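Service Robotics in Retail
Unit 2 Handout: Reviewing a Commercial Product – The Larnell Shelf Assistant Kit
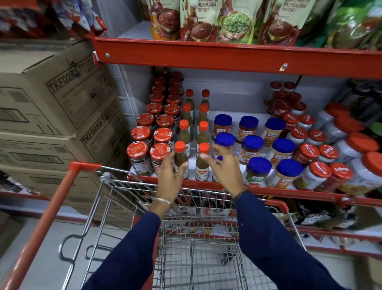 Figure 1. Reaching for bottled sauce from behind a shopping cart, supermarket condiment aisle.

Purpose of this unit

Students will review a commercial kit offered to grocery retailers for picking items from open shelves. The Larnell kit consists of an arm pair, a wheeled base, a control unit and a task library licensed separately under the name Ondrejka. The review is to be written from the position of a buyer. Students are not asked to propose changes to the design.

The task

Shelf picking in a store differs from picking in a warehouse. Goods are placed for shoppers, and the cart often stands between the picker and the shelf. In Figure 1 the reach passes over the cart basket, and green chili sauce bottles stand in two columns beside jars with blue lids. A picker in this position must select one bottle without disturbing the next. Glass containers are the main source of loss in such work and should receive particular attention in the review.

Points to note when studying the figure:
Both hands are forward at the same time. The kit documents treat this as a two-arm task.
Jars of one brand share a lid color while their contents differ. Lid color alone does not identify the product.
Stock stands several rows deep, so items in front partly hide those behind.

What is supplied

The base package includes the Hundolitz gripper set, one charging dock and access to the Ondrejka library. The library holds 2,000 recorded shelf tasks, of which 1,721 are cleared for use with glass. The remaining tasks may be run with cartons, pouches and plastic jars only. The Drurnovis service plan is optional and covers calibration, replacement finger pads and remote support during store hours.

Trial data

The vendor supplies a log of 525 picks from a trial store. The log records the item type, shelf height, grip used and result. It does not record how full the shelf was at the time of the pick – a gap that students should address in their reviews. Copies are available in the course folder.

Assignment

Prepare a written review of two pages. The review should state which store tasks the kit is suited to, which tasks should remain with staff, and what further information a buyer should request before signing. Claims taken from the vendor's material must be marked as such. Pricing is outside the scope of this unit and will be treated in Unit 3.

Reading

Larnell Shelf Assistant Kit, Operator Manual, chapters on reach limits and grip selection.
Drurnovis Service Plan, terms of coverage.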